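Home | Kitchen | Workshop | Garden | Ask Us

Print this page | E-mail to a friend

Workshop tips: sharing your bench with the arms

When we put the first pair of arms into the packing room at Wisano in October, I rather thought we'd all be standing about drinking tea. We weren't, of course -- the lifting went, and in its place came a good deal of tidying, watching and fiddling, and I've grown quite fond of it. These are the habits that have stuck.

Clear the middle

Keep small parts in a tub at the back and leave the centre of the table to the grippers. Scissors and tape can live at the back too, as long as you put them there before you press start and don't go reaching in afterwards.
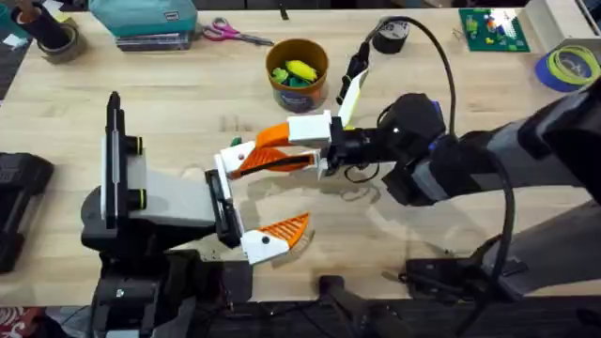 Look after the finger pads

Wipe the ribbed ones every 20 minutes with a barely damp cloth (ours are old Yurt dusters, cut in half). Grit hides in the grooves.

Swap jobs

Two hours of minding is plenty for anyone. Your eyes glaze over long before your legs get tired, so trade with whoever is on labels, and do have a proper sit down.

Print | E-mail | Back to top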